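How to keep a daily mood and sleep record

A mood record is a short note you make each day so that you and whoever is treating you can look back over several weeks. Memory is poor at this. Most people asked "how have you been?" describe the last couple of days. A written record gives a better answer and takes very little time once it is a habit.

This page covers setting one up, filling it in and taking it to an appointment. It does not replace a care plan. If you feel unsafe, skip all of this and ring your crisis team, your GP surgery or 999.

What you need

A notebook with a page for each week, or a spreadsheet. I use a cheap A5 notebook. If you prefer your phone, Flidon lets you add your own headings and export a plain table, and Nutoda does much the same with fewer reminders. Choose one and stay with it for at least a month, as moving halfway through leaves you with two half records.

Step 1: Choose your headings

Keep to these to begin with:

Mood, from 0 to 10
Hours slept
Medication taken (yes, no, late)
One line of notes

Write down what your numbers mean before you start. Mine has 0 as unable to get out of bed, 5 as an ordinary day and 10 as so high that other people are commenting. Copy this inside the front cover. Without it your 6 in December may not be the same as your 6 in March.

Step 2: Fix a time

Attach it to something you already do. I fill mine in at 9 pm when I take my tablets. Sleep goes down the next morning, before I look at the news. If you miss a day, leave the row blank. Don't guess it afterwards.

Step 3: Write the note

The note should say what happened and stay short. "Argued with sister, walked home, ate late" is enough. Try to leave out explanations at this stage. If you have had unusual thoughts or heard things, put down when it began, how long it went on and what you were doing at the time. You don't have to write out the content if that makes it worse.

Set a limit of 2 minutes. I once wrote 400 words a night and gave up within the month. When I typed up that first notebook it came to 3089 words, most of it on the same few evenings, and my nurse could not find anything in it.
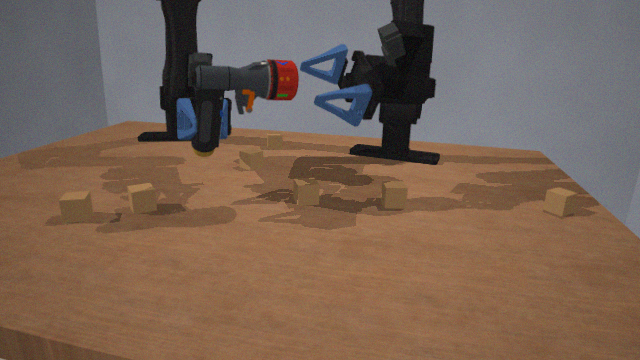
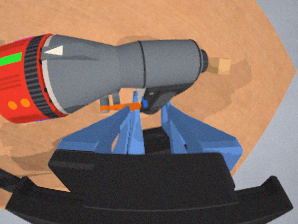 Step 4: Look back once a week

Read the week through and mark anything that repeats. Short sleep for several nights in a row is the one I look for first. Other people find it is skipped meals, spending, or not answering messages. Put a small cross in the margin and carry on. One bad day on its own doesn't need a cross.

If reading back upsets you, ask somebody to do it with you, or leave it until your appointment.

Step 5: Take it with you

Before the appointment, write half a page at the front covering the lowest and highest days, any change in sleep, missed doses and the thing you most want to ask. Hand over that half page and keep the notebook in your bag in case there are questions. You decide how much of it anyone reads.

Common problems

Every day is a 5. Add a second number for energy or worry.

Filling it in makes me check my mood all day. Drop to every other day, or stop and mention it at your next appointment.

I stopped for weeks. Start again on a new page. My own record has 138 filled days with a long gap in the middle, and it was still useful when my dose was reviewed.

Reda Alaoui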